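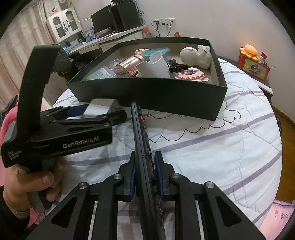
# Bedroom Tidy: Small Items into a Box

Home | Files | Notes | Contact

Notes and file list for the bedroom part of the Govstead tidying set. Maintained by Mieke Nijs. The room lists were checked by Pieter Aerts.

## What the set covers

Everyday objects being put away in a lived-in bedroom. The work surface is the bed, with a large open box on top of the quilt. The desk and the glass-door cabinet belong to the room and are not tidied.

There are 1164 clips in this part, at 30 frames per second. Two rooms are included, and 44 clips are held back for testing.

## Objects

Names used in `items.csv`:

- `remote` – dark gray, with small colored buttons along the narrow top edge
- `figurine_dog` – white ceramic, lying down, red collar
- `cup_white`
- `canister_pink` – metallic, cylindrical
- `tub_teal` – plastic, with lid
- `jar_small` – pink and white
- `beads_pink` – decorative item, kept as one object
- `hair_clip` – black
- `bag_clear`
- `organizer_clear` – the compartment box, labeled as a single object even when things are inside it

The green box is `box_main`. Pillows and cushions on the bed are `soft_other` and have no numbers of their own.

## Labeling rules

1. An item counts as put away once it rests inside the box and has been let go.
2. Items leaning on the rim are `partial`.
3. Ceramic pieces go in before anything heavy. Clips that break this order are kept and marked `order_off`.
4. Snack packets and papers are `clutter` – do not name them one by one.

## Known problems

The clear bag and the clear organizer get mixed up in the early labels. Fixed for room 1, still open for room 2. The quilt has a busy pattern, so small black items lying on it should be checked twice.

Send corrections to Mieke with the clip number and the old label.

3 comments | 12 shares

Related

- Hevov kitchen drawers
- Lurico desk and shelf set
- Ekanayake laundry folding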